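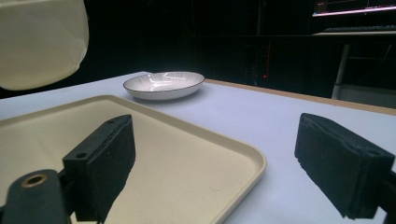 Dorrie Valk
Writer, night-shift dispatcher (retired)

Last updated: February

Another hoax bomb threat at the Plelholm bus station. Fourth one this winter. Emailed in at 7 a.m., everybody out, tape up, dogs in, nothing found. I was on the 492 and we sat on the bridge for most of the morning with the engine off.

600 people cleared out of the building, acording to the city. Cordon was 100 yards, then it got pushed back past the pharmacy, then back in again. No one on our bus got told a thing until the driver's radio came on.

I took these calls for years so let me say it – you can't ignore them. You just can't. Whoever is sending these knows that. Costs them one email. Costs us a morning, plus overtime, plus an ambulance crew parked on Trarby Street when they could be someplace else.

What bugs me is the alert system. The city pays Follus for the text alerts and mine showed up after I was already home. Home! Shoes off. My neighbor got hers twice. If it had been real that's a useless text.

Also the council wants to answer all this with more cameras on the platforms. Ok, but the threats come by email. From who knows where, maybe not even this state. A camera over bay six is not going to catch that. Put the money into somebody who can trace the things, and into the alerts.

And please stop posting the full text of the threat on the Plelholm groups. I know people want to warn eachother. But that's an audience, and I think that's half of what the sender wants. Call it in, save the screenshot, give it to the police, leave it there.

Meeting is at 6 p.m. in the Gautam Building, upstairs room. I'm going. Will post notes if my pen holds out.

This site uses cookies. By continuing to read you accept them.

Contact | Copyright Dorrie Valk | Back to top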